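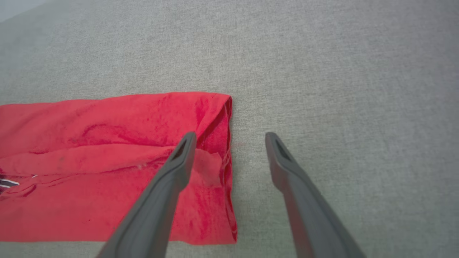
The Rilska 2 is a monitor calibration sensor for laptop and desktop displays. It measures color and brightness at the panel surface and writes a profile that the operating system loads at login. Highly saturated reds are where uncalibrated wide-gamut laptop panels drift most visibly: a bright red cloth against light gray, with darker crimson in the creases, tends to lose the crimson and turn into one flat patch. The answers on this page apply to the Rilska 2 sensor and the Plestano desktop software. Owners of the first Rilska sensor should use the legacy page.

Rilska 2 and Plestano: Frequently Asked Questions
Last revised 19 Jul 2021
Maintained by Na-rae Shin and Urho Rantala

Which panel types are supported?
IPS, VA, TN and OLED. Select the panel type in Plestano before the first measurement. The default is IPS with white LED backlight. Running an OLED panel under the IPS setting produces a profile with a green cast in the dark grays.

How many patches does a full run measure?
The full run measures 3,086 patches. The short run measures 37. The short run is adequate for office work and for checking whether an existing profile is still valid. Use the full run for print proofing and for any panel that covers more than sRGB.

Does the display need to warm up?
Yes. Leave it on at working brightness for half an hour. Turn off the screen saver and any setting that dims the panel when idle. Plestano suspends the system sleep timer during a run but cannot override dimming done by the laptop firmware.

What should I set before I start?
Turn off adaptive brightness, night mode and any vendor color enhancement. Connect the charger. Several laptops lower the backlight on battery even when the brightness slider has not moved.

Can I calibrate two displays on one computer?
Yes, one at a time. Each display gets its own profile. Drag the Plestano window fully onto the display you want to measure before pressing Start. If the displays are mirrored, only one profile is loaded and the second panel will be wrong.
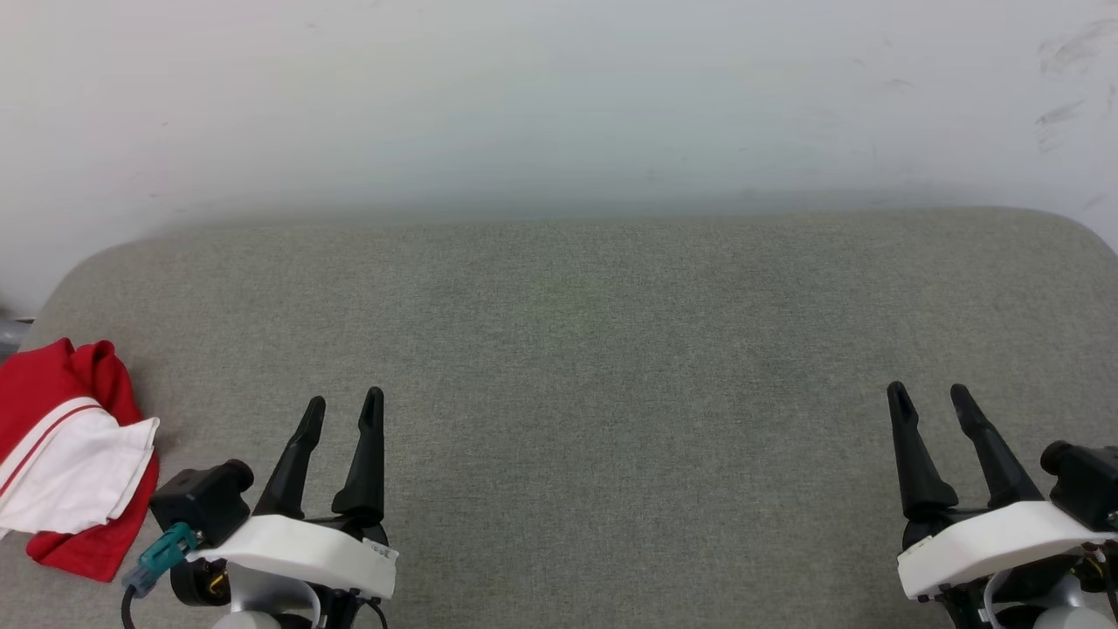 What white point should I choose?
Choose D65 for web, video and general use. Choose D50 only if you compare the screen with prints under a D50 viewing lamp. The native setting leaves the white point alone and keeps the most contrast, at the cost of matching between displays.

My screen looks yellow after calibration. Is the profile bad?
Usually not. Most laptop panels ship with a cool white, and a corrected D65 white looks warm by comparison. Work with it for a day before judging. If the cast is still there, confirm that night mode is off and run the 37-patch check.

The profile disappears after I restart. Why?
Another program is replacing it. Graphics driver control panels and game overlays are the common causes. Open Plestano, go to Tools, then Loader, and turn on Reapply Profile. On computers with switchable graphics, set the loader for both the integrated and the discrete adapter.

What does "Error 2: low signal" mean?
The sensor is not flat against the panel, or the panel brightness is too low. Tilt the screen back slightly, adjust the counterweight on the cable, and try again. Do not press the sensor against the glass by hand.

Will it work through a dock or hub?
Powered docks work. Unpowered hubs may drop the connection during long runs. The Endik dock needs its current firmware, or the sensor will not be detected after the computer wakes from sleep.

Can I import profiles made with Penner?
Plestano reads Penner profiles but does not edit them. They can be loaded, compared and exported. To change the white point or gamma, make a new profile.

How often should I recalibrate?
Monthly for color work, every few months otherwise. Recalibrate after a panel replacement or a change of graphics driver.

Where do I send a log file?
Choose Help, then Save Log, and attach the file to a support request. Hardware requests go to Othmane Soliman and software requests to Su-bin Wi. Include the laptop model, panel type and operating system version.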